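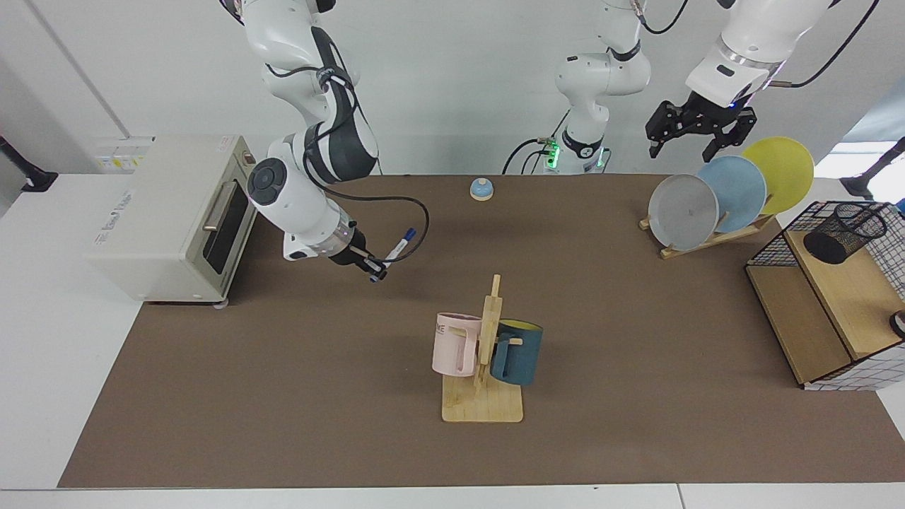
Cudia library to stay open on Sunday afternoons

27/12/2018

Good news to end the year on, and I've been itching to write this one up. The library in Cudia is going to keep its Sunday afternoon opening, the one we were all told was only a trial and would be gone by the new year. I rang the desk this morning to check I hadn't misread the notice on the door (I'd only seen it from across the road, with a bag of shopping in each hand) and no, it's true. Doors open at one, doors shut at five, every Sunday except Easter.

If you missed the start of all this, the trial began in July, right at the beginning of the school holidays, and I'll admit I gave it a month. Who goes to the library on a Sunday in July? Well, plenty of people did, me included, mostly for the cool air at first and then for the newspapers. The council wanted 1000 visits before it would even talk about carrying on, and we got past that well before the clocks went back. By the middle of December the count stood at 1492, which the woman on the desk read out to me twice because she was so pleased with it.

The money side was the worry. Sunday hours mean Sunday wages, and the heating in that building eats cash from November onwards. Half the cost will now come from the council and the other half from Cavico, the paint firm out on the ring road, which has signed up for the next two years. They aren't asking for the place to be renamed or anything of that sort. There'll be a small sign by the returns shelf and that's your lot. I did ask what happens after the two years and got a polite "we'll see", so make of that what you like.

A few things will change. The upstairs reading room stays shut on Sundays, so if you need the local history shelves or the old maps you'll still have to come in the week. The computers will be on, but you'll have to book, and you can have 47 minutes at a time. I thought that was a typing mistake on the notice! Apparently it's the hour less the time it takes the machines to shut down, wipe themselves and start up again for the next person, and someone has sat there with a watch and worked it out. Printing stays at 10 cents a sheet, black and white only. Bring coins, the card reader has been out of order since the autumn and I wouldn't hold your breath.

Children's story time moves to two o'clock from half past, after a lot of grumbling from parents whose little ones were nodding off before the end. It'll be in the back room as before, with the big cushions. Under-fives need a grown-up with them, and that does mean in the room, please, and not over the road having a coffee.

Talking of coffee, the Akgül bakery is going to run a table in the entrance hall on the first Sunday of each month. I'm told there'll be tea, coffee, the sesame rings and whatever cake is going. You can't take any of it past the inner doors, and having seen what a jam bun did to the large-print thrillers this summer I think that's fair enough. The sesame rings go fast, so get there early if you want one.

The other thing people keep asking me about is the bus. On Sundays the number from Flirkau still only runs every two hours, and the one that would be any use gets in at ten to one, so you'll have a little wait outside. There's a bench, though it faces the wrong way for the sun. Going home, the last one leaves from the stop by the chemist's at twenty past five. Miss that and it's a long walk or a taxi. I've heard talk of an extra bus being put on from the spring, but the bus people haven't said a word to me about it and I've asked them more than once.

Loans are the same as in the week, three weeks for books and one for films, and anything you drop through the flap after closing on Sunday counts as back on Monday. If you've got something overdue from before Christmas, fines are being let off until the second Sunday in January. I've got a gardening book that should have gone back in the autumn, so I'll be in the queue with the rest of you.

The library is shut this coming Sunday for the holidays, and the new hours start on the first Sunday of January. You can join at the desk on the day, it's free, and all you need is something with your address on it.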